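June 15, 2022

An Afternoon at the Atwood Hospitality Fair

I went to the Atwood hospitality fair to look at chairs. Our chairs are fine, but my business partner believes they are the reason people don't order dessert, and it was easier to drive for 2 hours than to keep discussing it.

Parking is in a field. Admission is $5, plus another $20 if you want the lunch, and you do not want the lunch. The program claims 2,000 visitors, most of whom I met in the line for the coat check. It was June. I don't know what they were checking.

The chair hall was a disappointment. Nostska had a good spot near the entrance and filled it with stools, the tall kind that leave your feet hanging like a toddler's. Their sales rep told me stools encourage turnover. I believe him. I turned over in under a minute and went to find somewhere to sit down.

That is how I ended up in the side rooms, where a company called Ploltel was running what the program listed as "Table Practice." I expected a video. It was a private dining room, set up the way a family-style restaurant would do it, with a round table, a dark blue cloth, a sheet of glass over the cloth, and a big glass turntable over that. The idea is that you stand at the back and watch people clear and wipe and reset, and then you go home feeling bad about your own staff.

Mathias Kaufmann runs the sessions. He has strong views on turntables. The glass shows everything, he told us, and a guest who would never notice a smear on a wooden table will spend a whole dinner watching one go by. I have been to dinners like that. He also thinks most places wipe the middle beautifully and forget the edge, where people put their sleeves. 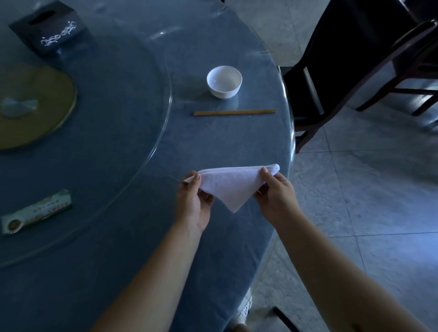

His other subject was what lives on the turntable and what doesn't. The tissue box goes on it, in his opinion, because otherwise somebody always has to ask for it and somebody else always has to pretend they weren't guarding it. Bowls and chopsticks stay off, at the place setting, or your neighbor's enthusiasm for the noodles will carry your dinner away. A woman from a hotel asked about the teapot. This took a while.

I liked the tissue box, by the way. It was navy with white scrollwork on the front, and on that dark cloth it all but disappeared, except for the curls. I asked where it came from and Mathias said he would look into it, in the tone of a man who would not.

Afterward I did a lap of the tableware hall. Chraibi had the best booth, with plates stacked by size and prices you could read without asking anyone. I ordered some small bowls we don't need. They also sell cloths in that same slate blue, but by then I had done the math on the glass and lost my nerve.

If you go next time, wear flat shoes, bring a sandwich, and skip the opening talk, which is about the parking. There is a smaller edition in January, indoors, which should at least clear up the coat check question.

I did not buy any chairs. My partner has moved on to the lighting.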